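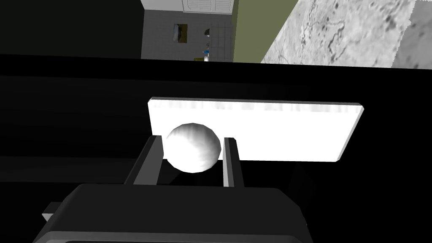
Pourquoi la colle d'os file-t-elle au-dessus de 90 °C ? Les chaînes de gélatine se coupent à la chauffe et le joint perd sa tenue.

Cahier d'atelier, avril, 16 h

Lot 2082 (Pruditz), granulés trempés la veille, eau froide. Bain-marie Kodberg, consigne trop haute au départ, corrigée. 100 g de colle sèche, 2 volumes d'eau. Viscosité correcte au pinceau, film un peu trouble.

Éprouvettes en hêtre, bout à bout et à plat joint. Serrage une nuit. À plat joint, rupture dans le bois. Bout à bout, rupture dans la colle, comme avec le lot Kurcombe.

À refaire avec encollage préalable du bois de bout. Pot à jeter, odeur. Commander chez Lévesque avant la fin du mois.

3 commentaires · 11 partages
Contact | Mentions légales | Haut de page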